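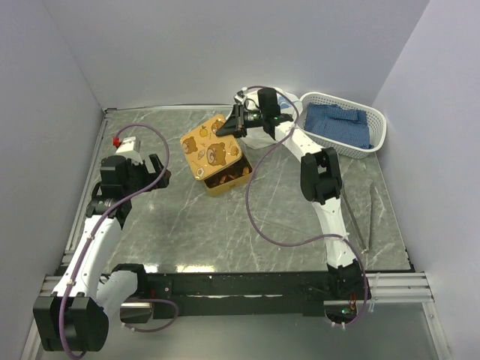

tinkerpot wrote:
Okay but do the biscuits go in loose or do you leave them in the bag? Every gold tin I've ever kept went stale on me inside a week and I'm starting to think it's me.

Home | Forums | Pantry & Snacks | New posts | Log in

marlo_b wrote:
Loose, always! I love opening the lid and having the whole jumble right there. The bears on the lid are half the reason I keep a tin on the table in the first place (little bears and fruit all over it, come on). I've been a tin person since September, when I gave up on those Clastar snap tubs after 2 of the lids split.

quiltedham wrote:
Going to disagree, sorry. A hinged lid doesn't seal. It just sits there. I did loose for years and the ones on top went soft every time, especially the plain butter kind. Now I put everything in a plastic bag, squeeze the air out, fold the top under and put the bag in the tin. Still looks nice when it's shut.

marlo_b wrote:
But then you've got a crinkly bag to wrestle every time you want one cookie. My kids leave it hanging open anyway, so I'd have the same stale cookies plus a bag.

tinkerpot wrote:
Ha, same kids over here. How long do yours last loose?

marlo_b wrote:
Six days tops, but that's because they get eaten. I've never had one get old enough to test.

gesso_and_jam wrote:
I'm with quiltedham on soft stuff and with marlo on crackers. Also check the rim of your tin. I had one from Patonska with a dent I could barely see and it let the damp right in. Pressed it back with a spoon handle and it's been fine.

And please don't wash the printed ones in the dishwasher. I lost a really sweet lid that way. Wipe it, then dry it with a cloth. I keep a blue check one folded in a basket by the tins so I don't go grabbing the greasy one off the stove.

quiltedham wrote:
Seconding the wiping. Crumbs in the corners are what get that old-tin smell going. I line mine with parchment and swap it when I refill.

tinkerpot wrote:
Parchment I can do. What about that Aguiar liner paper, is it any different?

gesso_and_jam wrote:
I tried it once and couldn't tell. Plain parchment's cheaper where I am.

marlo_b wrote:
Fine, I'll try a bag for the soft ones. The crackers are staying loose though.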